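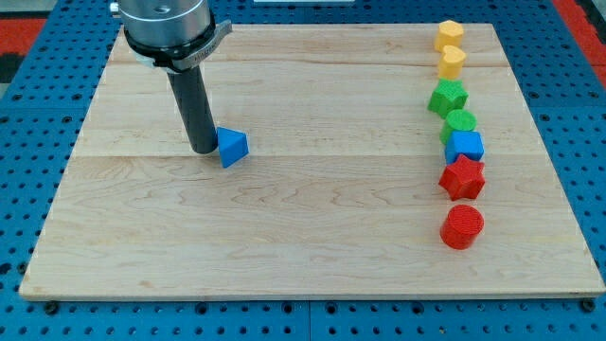

The Pollden Shape Blocks
May, by Olga Cordeiro

Welcome to the small gallery of our blocks and boards. Many readers of the Laltavgate newsletter have asked me which shapes we have in our set, so I try to answer it on this page.

The blue triangle is my favorite. It has sloped sides, and the blue changes a little from one side to the other, depending on how the light falls. On the pale board it is very easy to find.

The yellow hexagon and the yellow heart are neighbors at the far end of the column. In our Villalba group the children always ask first for the heart, and I must say the hexagon is more useful, because it fits well with other hexagons when you want to build a floor.

The tops of the blocks are not smooth. They have small ridges which you can feel with the finger. Boglárka Virág wanted to sand them, but I asked her to leave them as they are.

About the board: it is made of light planks with a fine wavy grain and some darker streaks. We have used it for roughly 4 years. I clean it with a cloth that is only a little damp, and I let it dry flat.

If you also make blocks at home, please write to me which shapes you have chosen. I am still looking for a good idea for a new shape.

Recent galleries
Wooden trays from Braloson
Sorting by color: 60 buttons
Boglárka's puzzle shelf
A mosaic with 600 pieces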